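How to Teach a Box on Wheels to Cross the Road

A delivery robot is a picnic esky with ambitions. It has wheels, a lid and a computer, and it would like to bring you a sandwich. Before it does, it has to cross a road, and crossing a road is much harder than carrying a sandwich.

We are building one in the shared workshop at Skiltport, on the bench between the pottery kiln and the bike nobody has claimed. Its name is Erness. The wheels came off a golf buggy, the body is grey plastic, and one of the screws is the wrong colour. We have decided to be proud of the screw.

So when does Erness get to go outside? Not yet. First it has to practise in a simulator, a sort of video game where the robot is the player and there is no high score. Our pretend city is called Jullimitz. It has footpaths, traffic lights, trees and people who never say hello. If Erness bumps a kerb in Jullimitz, we press a key and start again. If it bumps a kerb at Skiltport, somebody has to find the glue.

What does a robot have to work out at a corner? It begins with where the footpath stops. You know this without thinking, but to a computer the footpath is grey and the road is a slightly different grey, and that is all the help it gets. Next it looks for the crossing. White stripes are good news for robots, being bright and straight and hard to mistake for a dog.

Then there are people. A person walking ahead of you on a crossing is the easy sort, as long as you stay well back from their heels. (Robots do not say sorry very convincingly.) Shadows are trickier. A lamp post can throw a long dark line right over the stripes, and a beginner robot may stop dead in front of it as if it were a log. Erness did this 279 times. We put the number on the whiteboard and drew a small log next to it.

The part of the program that decides whether to roll or wait is called Wei. Wei asks itself the same question 5 times a second: is it safe to move? Most of the time the answer is no, and the robot sits there. Waiting is a real skill, and Wei is now better at it than anyone in the workshop.

Erness has to finish 4000 pretend crossings before its wheels touch a real road, and even then a grown-up will walk beside it with a big red stop button. The first delivery will be sandwiches, from our kitchen to the bench outside. There is no road in between. We are starting small.

Crossing practice in Jullimitz:

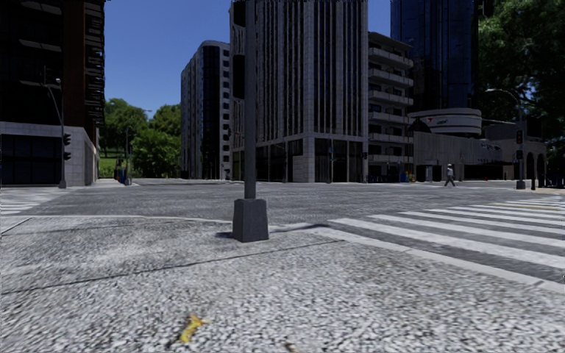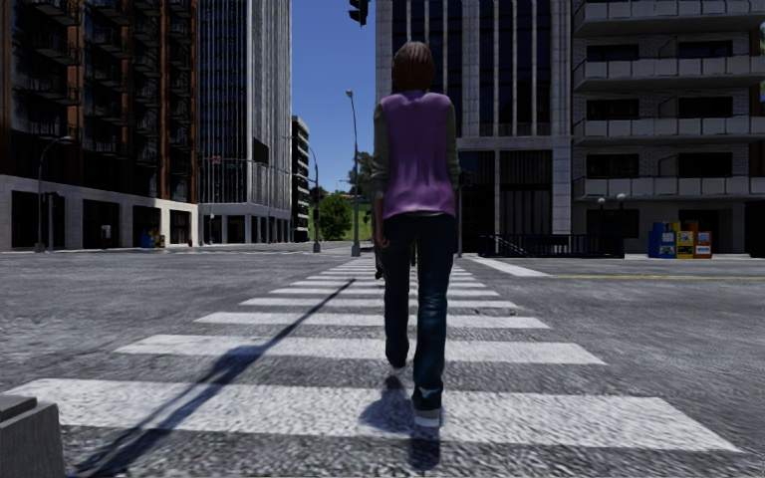
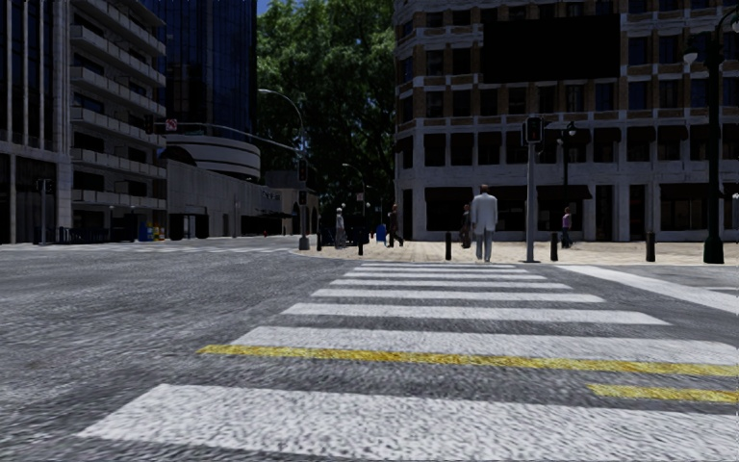
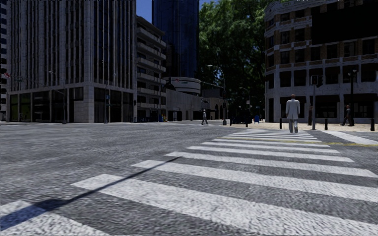 Words by the Skiltport workshop crew
Filed under: Robots, Things We Are Building

Try it yourself: next time you are waiting at a crossing with a grown-up, look down and find the line where the footpath turns into road. Now try explaining how you found it, without using the words "footpath" or "road". Then look for shadows on the stripes and decide how you would tell each one from a log. If you come up with a good rule, write it down and bring it in. Wei could use it, and the whiteboard is running out of room for logs.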